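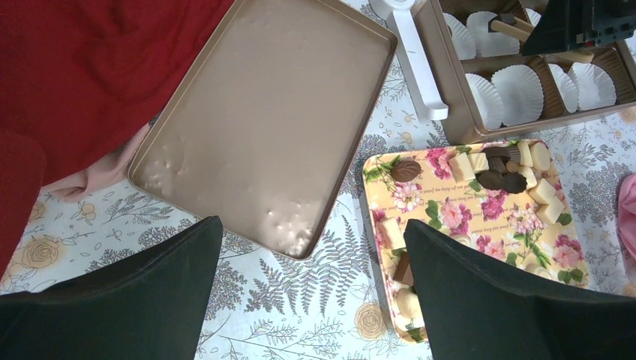

Toalha estampada com ramos e folhas de feto em cinzento e algumas rosas amarelas

Aula 2 – O motivo botânico no têxtil de casa

Na última aula ficámos a meio da conversa sobre repetição, por isso pego exactamente aí. Quem faltou que peça os apontamentos ao Yeison Nina, que escreve tudo (até as minhas piadas, infelizmente).

Um padrão repetido vive do chamado módulo, ou rapport: o pedaço de desenho que se copia para os lados e para baixo. Se copiarmos sempre a direito, temos a repetição em grelha. Se descermos cada coluna metade da altura do módulo, temos o meio-salto, o preferido de quem desenha flores, porque o olho demora mais a apanhar a costura do desenho. Eu adoro procurar essa costura! Faço-o em restaurantes, em salas de espera, em casa da minha sogra, e recomendo o vício.

Agora o feto. Na Inglaterra vitoriana houve uma verdadeira febre dos fetos, a pteridomania, e eles foram parar a tudo: loiça, ferro fundido, papel de parede, bordados. Para quem desenha é uma planta muito generosa – a folha já traz ritmo próprio, com os segmentos a diminuir até à ponta, e preenche os espaços compridos onde uma rosa ficaria entalada.

Quanto ao traço, a linha fina de uma só cor vem da gravura dos livros de botânica. Reparem que ali a sombra se fazia com riscos e pontinhos, sem manchas. Quando passamos isto para tecido, cuidado com a espessura: uma linha bonita no papel pode desaparecer no linho grosso. Já me aconteceu numa encomenda para a Flinen, em Julho, e tive de redesenhar as nervuras todas à mão. Que calor e que seca...

Sobre a cor: uma segunda cor, usada poucas vezes, manda no padrão inteiro. O olho salta de mancha em mancha e, se elas calharem em fila, aparece uma risca que não queríamos. Afastem-se da mesa, semicerrem os olhos e vejam se ela lá está.

Para a próxima aula tragam um módulo em meio-salto, com uma planta que tenham em casa e no máximo 2 cores. Leiam também o capítulo da Triantafyllou sobre estamparia com blocos; podem saltar a parte dos corantes, que fica para depois.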